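Two-armed robot joins the returns desk in Udadthorpe
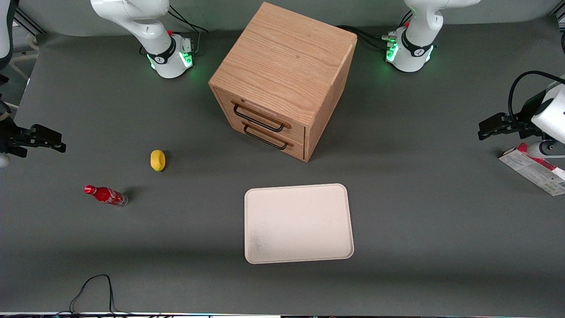

Cadero Returns Department, Udadthorpe

Since April, the staff at our returns desk share the sorting with a robot that has two arms. It practices with mixed goods, such as a lemon, a bottle and a small cabinet with drawers. Mariama Issahaku and her 3 colleagues now lift less, but they check more on the screen. "My back is happy, my eyes are tired," she says. Breaks at the screen were made longer on 20 May 2022.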